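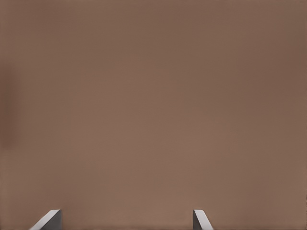 How long do you have to leave a sourdough starter before you can bake with it? Mine took 29 days, although the instructions on the packet said a fortnight and my neighbour's was ready in less than that.

I'd better go back a bit. I started all this in February, when the boiler was playing up and the kitchen was the coldest room in the house, so it was possibly the worst month of the year to try to get flour and water to do anything at all. I'd been buying a loaf every few days from the bakery on Rundik Street, a big dark crusty thing that costs more than I like to admit, and one morning I stood there handing over my card and thought, right, I'm going to learn how to make this myself. (I have thought this before about yoghurt, candles and curtains. The curtains are still in a bag.)

The first attempt went grey. I don't know what I did to it. It smelled like nail varnish remover for two days and then it smelled like nothing, and then it grew a bit of pink on one side and I threw the whole lot out, jar and all. If you ever see pink, bin it, don't try to rescue it. I read an awful lot of forum posts that evening and that was the one thing every single person agreed on.

So I began again with rye flour from MacAulay Mill, which I'd picked up at the farm shop, and that made a huge difference. Rye seems to wake things up! By day three there were bubbles and I was ridiculously pleased with myself. By day five there were no bubbles. This is normal, apparently, and it's the point where most people give up and assume they've killed it. I very nearly did. What you're meant to do is carry on feeding it as if nothing has happened, so I did that, every morning before work, grumbling.

The feeding, for anyone who wants the numbers: I keep 40 grams of starter and give it the same weight of flour and the same weight of water. The rest gets taken out first, and goes in a tub in the fridge for pancakes. I tried all sorts of other amounts and they made no difference that I could see, except that I got through a bag of flour at a terrifying rate. Keep it small. You can always build it up the night before you bake.

Warmth was my real trouble. People say to put it in the airing cupboard, but we haven't got one, and the top of the fridge was no better than the worktop. In the end I stood the jar in a washing-up bowl of warm water with a tea towel over it and changed the water when I came in from work. It's a faff. It did the job though, and within a week the starter was doubling in 4 hours, which was the sign I'd been waiting for.

Then there was the first loaf. I'd love to say it was wonderful. It was flat, and so sour it made my ears hurt, and the crust took the skin off the roof of my mouth. We had it toasted with a lot of butter and cheese and it was fine like that. The second was worse because I got impatient and cut it hot. The third one, though! The third had proper holes in it and a crackly top, and I took a slice round to next door before it had gone cold, which I suppose is cutting it hot again, but I was too excited to wait.

What changed was mostly that I stopped adding so much water. Lots of recipes online want a very wet dough, and the results are beautiful, but they're written by people who have made hundreds of loaves and can handle something that behaves like soup. I went back to an old recipe from a little booklet called The Cokavska Bread Book, which I found in a charity shop years ago and never opened. It uses a stiff dough, a long night in the fridge and a very hot pot with the lid on. No folding every half hour, no special basket. I use a colander lined with a floury cloth.

I did buy one thing, a Rornura dough scraper, and I'd buy it again tomorrow. It gets the bits off the worktop that a cloth only smears about, and I've since used it on pastry and on the frost in the freezer drawer – not sure that's what they had in mind.

Next I want to try one with walnuts, and maybe a softer white loaf for sandwiches, because the crusts on these are a bit much for a packed lunch. If anyone has a sourdough sandwich loaf that stays soft past the second day, please leave it in the comments. I've tried putting milk in and it went stale just as fast.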